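Robot Handling Laboratory, Unit 4
Comparing two-finger grippers on mixed objects
Handout prepared by Corey Ruawai. Read before the June session.
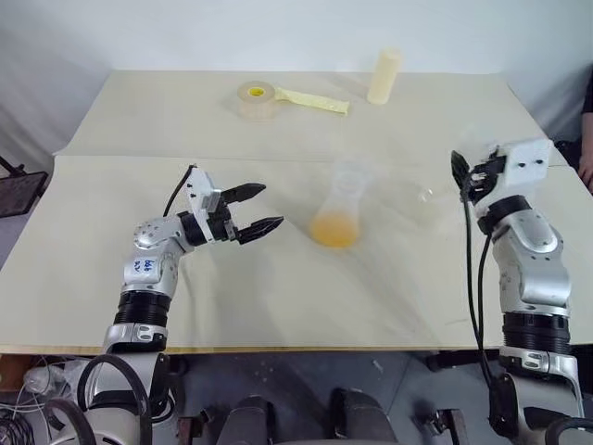
A gripper data sheet gives stroke, closing force and mass. None of these tells you how the gripper will behave on a particular object, and the purpose of this unit is to measure that behaviour under fixed conditions. The Skorlow bench has two arms, left and right, each with a parallel-jaw gripper, working over a table covered in beige paper. The test objects differ in the property that makes them awkward. The tape roll lies flat and offers little height to the fingers. The clear bottle narrows at the waist, so the height of the grasp matters, and the orange liquid puts the weight low down. The glass cup is the hard case for the cameras - against the paper little more than its rim and highlights can be made out.

4.1 Finger sets

Two finger sets are compared. The Lerkau set has serrated inner faces. The Shek set has flat faces with a soft pad. Both are tested at the same commanded force. Change the fingers only with the arm powered down, and run the zeroing routine (program 3611) afterwards. Results taken without zeroing cannot be used.

4.2 Procedure

Each group completes 40 grasps per finger set, divided equally between the bottle and the cup. For each grasp:

Place the object within the reach of the arm under test.
Open the jaws fully and approach from the side.
Close at the commanded force and wait for the settled signal.
Lift, hold, and return the object to the table.
Record the result before the next grasp.

Keep hands off the table while either arm is enabled. The stop button is to be held by a group member who is not at the keyboard.

4.3 Recording

Use four codes: H (held), S (slipped but not dropped), D (dropped), M (missed). A grasp that pushes the object over before the jaws close is an M. Note the jaw opening at the settled signal - it is needed for the slip estimate in 4.4.

4.4 Analysis

Plot the settled jaw opening against grasp height for the bottle. Groups using the Skistholm controller should discard the first 14 samples of each force trace, as the filter has not settled. State whether the difference between the finger sets is larger than the spread within one set.

Reports are limited to four pages, excluding plots.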